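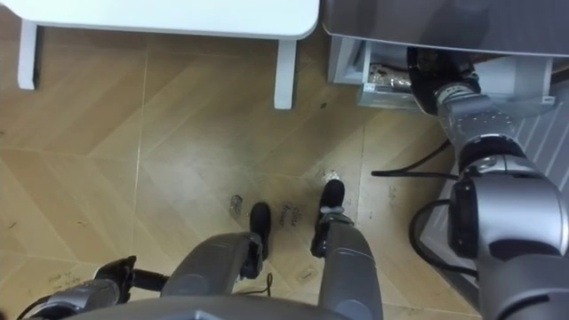

Lamai Chantharasri says the number on the certificate is the first thing a collector reads and the last thing the company thinks about, and I've been stealing that line from her for years (with permission, mostly). She said it to me over noodles, in the middle of an argument about whether a run of replica lanterns should be numbered at all. I was on the "sure, why not, it's just a sticker" side. I lost that argument, and I lost it a second time when the customer emails started coming in, and this chapter is more or less everything I learned in between.

Up to now we've been talking about getting the thing made. You've got your license, you've had your approvals back from the brand owner with all those red circles on them, and you have a sample on your desk that finally looks right. Now you have to decide how many to make and what to tell people about that number. It sounds like a small job! I've seen it eat an entire December.

What "limited" means

The word gets thrown around a lot, so let's pin it down before we go any further. In this book I use three terms, and I'd like you to use them the same way when you do the exercises at the end of the chapter.

An open edition is a product you can keep making as long as it sells and as long as the license lets you. Most merchandise is open edition. The mug, the keychain, the plush with the slightly wrong ears, all of that.

A timed edition is one where you take orders during a set window and then make whatever number was ordered. You don't know the size of the run until the window closes. Buyers don't know either, and some of them hate that.

A numbered edition has a fixed size that you announce up front, and each piece carries its own number out of the total. Once it's gone, it's gone, and you have promised that it's gone. That promise is really what you're selling on top of the object, and it's the part that gets people in trouble.

You'll also see "limited edition" printed on boxes with nothing after it, no number and no dates. I don't count that as a type of edition. I count it as a sentence somebody in marketing wrote on the way to lunch.

The Natetti lantern

I'm going to use one product all the way through this chapter so we don't have to keep meeting new ones. It's the Natetti lantern, a replica of the little hand lamp from the Skomaneo games. If you've played them you know exactly the one I mean, with the lid that flips back and the light that pulses when you're near a save point. Nikano held the license and I was on the product side there, which in a company that size meant I did packaging, schedules, some of the copy, and a good deal of carrying things up stairs.

The plan was a numbered edition of 2,000 pieces. The factory at Rungrueang had quoted us on that quantity, the brand owner had signed off on it, and the announcement went out on November 12, 2024, with the number right there in the headline. I wrote the headline. I was very pleased with it.

So far so good. But a run of 2,000 isn't 2,000 lanterns for sale, and this is where I want you to slow down, as it's the first thing new people get wrong (I sure did). Some pieces go to the brand owner, under the contract. Some go to the game's own team. A few go to reviewers. A few get kept back to replace the ones that arrive with a cracked lid. By the time everybody had put a hand in the box, we had set aside more than 200, and every one of those had to have a number, or else not have one, and we hadn't decided which.

Inside the edition or outside it?

You have two honest ways to handle the pieces that don't go on sale.

The first way is to put them inside the edition. If you announce 2,000, then 2,000 exist in the whole world, counting the one on the license manager's bookshelf. The upside is that your promise is simple and you can say it in one breath. The downside is that fans will work out pretty fast that certain numbers never showed up in anybody's hands. Low numbers especially. Everybody wants number 1, and everybody assumes that someone important has it, and usually they're right.

The second way is to put them outside the edition and mark them differently. Printmakers have done this forever with artist's proofs, where the mark goes on the print where the number would be. For merchandise you might use a letter, or a word like "sample" or "proof" on the plate. If you do this, say so when you announce. "2,000 numbered pieces, plus a small number of unnumbered proofs that won't be sold." That's all it takes. People are fine with proofs as long as they heard about them from you before they saw one in an auction listing.

What we did at Nikano was neither one. We hadn't thought about it, so the early pieces that went to the brand owner had blank plates, and the later ones that went to reviewers were pulled off the line with real numbers on them, and there was no list. Then a lantern with a blank plate turned up for resale, and a buyer wrote to ask me, quite politely, whether it was a fake. I couldn't tell him! I had to go ask, and the person I asked had to go ask.

Replacements, or how I met number 327

Now the fun one. A customer gets her lantern, number 327, and the lid hinge is snapped. She's entitled to a new one. What number does the new one have?

You could send her whatever's on the shelf, but she may have picked that number, or gotten attached to it, or matched it to an earlier piece in the same series (matching numbers are a big deal to some collectors, and I'd encourage you to read a few forum threads on this before you roll your eyes). You could make a fresh plate that says 327 and put it on the new lantern. That's what she'd like best. But then there are two lanterns out there marked 327 unless you get the broken one back, and get it back before the new one ships, and take the plate off and destroy it.

We did the fresh plate. We did not get the old one back first. I'll leave you to guess how long it took before there was a photo of both of them side by side, and Lamai forwarded it to me with no message, only a subject line, and the subject line was "Noodles?"

The fix is boring and I want you to learn it anyway. Order your number plates as a separate part from the product. Keep them in a log, with one line per number: where it went, on what date, whether it was returned, what happened to the old plate. Ask the factory for blanks along with them and keep the blanks locked up. When a replacement goes out, the old plate comes in first, or at the least a clear photo of it cut in half, and the log gets a note. If your company thinks this is too much fuss for a toy lantern, it should be selling a timed edition with no numbers on it, and there's nothing wrong with that at all.

Picking the size

You'll notice I've been treating the 2,000 as if it fell from the sky. It kind of did. The factory had a minimum, the brand owner liked round numbers, and we had sales figures from one earlier product that wasn't very much like this one. I think that's how a lot of edition sizes get picked, and later in the chapter we'll work through a better method, using waitlist sign-ups and the sell-through of past releases, with the math kept as light as I can manage.

For now I just want you to hold on to two things about size. One, it has to be decided before the announcement and it can't go up afterward, no matter how fast you sell out and how sad the emails are. Making more in a different color is a new edition and has to be called one. Two, check your contract, as the size may not be yours to decide. A lot of licenses cap the quantity, and some count the giveaways toward the cap and some don't. Go find that clause. If you can't find it, ask, in writing.

Before you read on

Take any numbered collectible you own or can borrow, or find one online with clear photos of the box and the certificate. Write down what the company has promised you, using only the words on the packaging. Then write down what you'd assumed it promised. Keep both lists, as we'll come back to them in Section 5 when we write an edition statement for the Natetti lantern from scratch, the one I should have written in the first place.

If you're working in a group, trade lists with somebody who picked a different product. Argue about the word "exclusive" for a bit. I always let my classes go over time on that one.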